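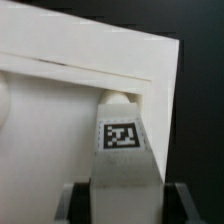 Bench and Small Parts Check, Hivanberg Room

Written up for whoever has the table next. I have left my comments in under each item, and I know they run on a bit, but the short version of this sheet got ticked without being read and I would much prefer that you read it, even if you tick fewer boxes! The white parts are the Tapsell set. The table, the backdrop and everything that plugs in belong to the room and stay where they are.

Before you start

1. Walkway and floor clear on all sides of the table.
OK. Bags go on the hooks by the door, please, and that includes small ones.

2. Table top wiped and free of grit.
OK after a second wipe. Black shows every crumb, which is a kindness really. A dry cloth first, then a damp one, then let it air before any part goes back down.

3. Cables checked from end to end.
OK. Follow the thin white one with your eyes all the way down across the green, and then do the same for the others. You are looking for kinks, rubbed spots, and anything lying where a sleeve could catch it. If a connector looks crooked, leave it alone and write it down.

4. Warning stickers in place and readable.
OK. The little triangle on the front of the column counts. If a corner starts to lift, ask for a new one and don't tape over it.

5. Green backdrop hanging safely.
OK, with a note. It has a few slight folds and I am not going to fuss about those. What matters is that the clips hold when you give the cloth a gentle tug and that the bottom doesn't creep out onto the floor where people step. 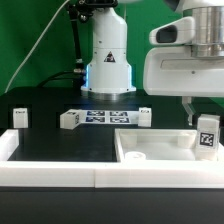
One reply to the October sheet asked whether the small cube and the L-shaped block really need to be looked at every time, seeing that they hardly get handled compared with the bigger pieces.

Yes, they do, and thank you for asking, because I had wondered the same thing myself. Small pieces are the ones that get knocked to the floor, and a chipped corner is sharp enough to nick a finger. It takes a minute. Run your thumb along each edge (slowly!) and put the piece back where you found it.

The parts

6. Box: rim, ledge and inner walls.
OK. Feel under the ledge as well as on top of it. Check that the rounded knobs inside are firm, with a light push from the side. Don't twist them.

7. Posts: shaft and cap.
OK, one to watch. Look along the shoulder where the square part meets the rounded part, which is where I would expect a crack to begin. A good lamp helps, and so does turning your head a little.
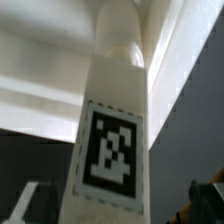

Item 7. Square post with rounded cap, label on the front face.

8. Printed labels: flat, clean, all four edges down.
OK. Press with a fingertip, never a nail. A label that has gone soft or grubby gets replaced with a fresh print from the Jeswood folder, and the old one comes off completely before the new one goes on.

9. Tray: edges and underside.
OK. Lift it with both hands and look beneath. I once found a screw under there, and I have been suspicious of that tray ever since.

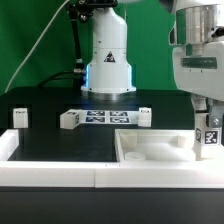

If you do come across a loose screw, put it in the lidded tin and note the spot where it was lying, so that we can work out what it came from.

Closing up

10. Parts accounted for against the list in the lid of the Tapsell case.

11. Cloths hung up to dry, lamp off, sheet signed and back on its nail.

Next full check is due in 4 weeks. Anything marked "one to watch" gets a quick look before then, please, even if you are only in for half an hour.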